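Chamado nº 1022 – Garra esquerda não solta a borda do recipiente
Projeto: arrumação de sala com robô de dois braços (turma de Robótica de Serviço)
Aberto por: Tyra Nygård
Responsável: Iñaki Ibarra
Prioridade: média
Estado: em acompanhamento

Descrição do problema

No exercício de arrumação, o robô deve pegar o recipiente pela borda com o braço esquerdo, deslocá-lo até a marca e abrir a garra. A pega funciona. Na hora de soltar, o comando de abertura é enviado, o painel do Dalotov mostra "concluído" e os dedos continuam fechados. Aconteceu em 2 de 9 tentativas, sempre com o braço esquerdo. O braço direito executa a mesma rotina sem erro.

O que já tentamos antes de abrir o chamado: reiniciar o controlador da garra, refazer o zero do punho e trocar a ordem dos braços no roteiro. Nenhuma diferença. 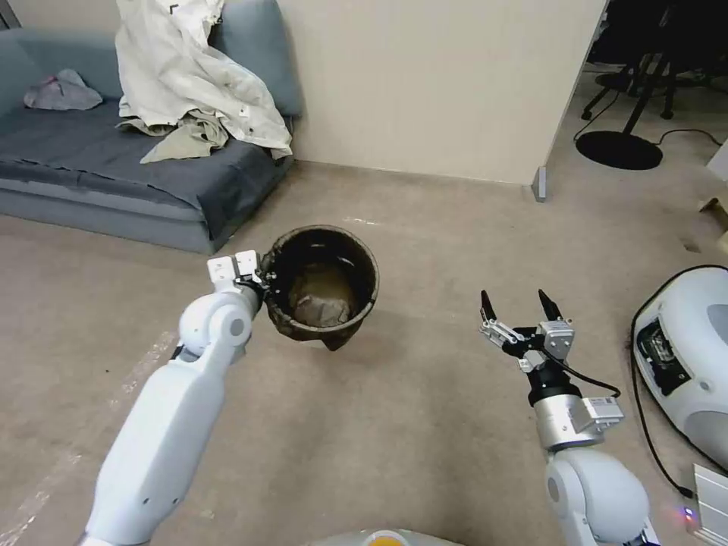 Garra esquerda fechada na borda do recipiente; garra direita aberta.

Comentário – Iñaki Ibarra
Tyra, preciso do registro do Dalotov referente às tentativas com falha. Mande também o valor de força configurado para cada garra. Na pasta do projeto só encontrei o arquivo de março, anterior à última atualização.

Comentário – Tyra Nygård
Registro anexado. Força da garra direita no valor padrão. A da esquerda está no máximo. Perguntei ao grupo e foi o Mounir quem alterou, para o recipiente não escorregar durante o deslocamento. A mudança não foi anotada no caderno.

Comentário – Mounir Tahiri
Confirmo. Aumentei a força na semana em que trocamos as pontas dos dedos e esqueci de registrar. Com o valor padrão a peça girava na garra quando o braço subia. Posso voltar ao valor antigo, mas aí o problema do giro volta também.

Comentário – Iñaki Ibarra
Olhei o registro. Nas duas falhas, a corrente do motor fica no limite até o comando de abertura e depois cai a zero. O controlador entra em proteção e ignora o comando. O "concluído" do painel só quer dizer que a mensagem foi entregue – não confirma a posição dos dedos.

Façam o seguinte:
1. Voltar a força da garra esquerda ao valor padrão.
2. Baixar a altura da pega, para os dedos entrarem mais na borda.
3. Reduzir a velocidade de subida do braço.
4. Incluir no roteiro a leitura da posição dos dedos depois de cada abertura. Se a leitura não mudar, o roteiro para e avisa.
5. Antes de repetir, começar com as duas garras abertas e o recipiente à frente do robô, entre elas.

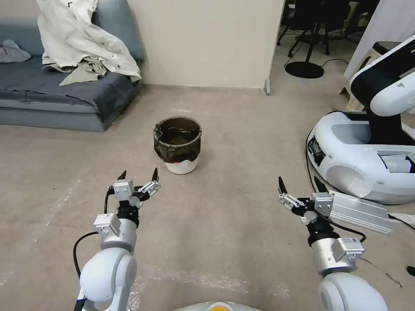 As duas garras abertas, com o cesto entre elas.

Comentário – Tyra Nygård
Itens 1, 2, 3 e 5 feitos. O item 4 ficou com a Vaida, que cuida do roteiro. Rodamos a sequência nove vezes com a força padrão e a garra esquerda abriu em todas. Em uma delas o cesto girou um pouco na subida, mas não caiu.

Comentário – Vaida Uibo
Leitura de posição incluída. Se a garra não abrir, a mensagem agora traz o lado e o último valor lido. Testei desligando o controlador de propósito e o roteiro parou como devia. Falta revisar o tempo de espera, que deixei em 2 segundos.

Comentário – Iñaki Ibarra
Dois segundos servem. Mounir, anote os valores novos no caderno, com a altura da pega. Mantenho o chamado aberto até a próxima aula prática. Se a falha não se repetir, a Tyra pode fechar.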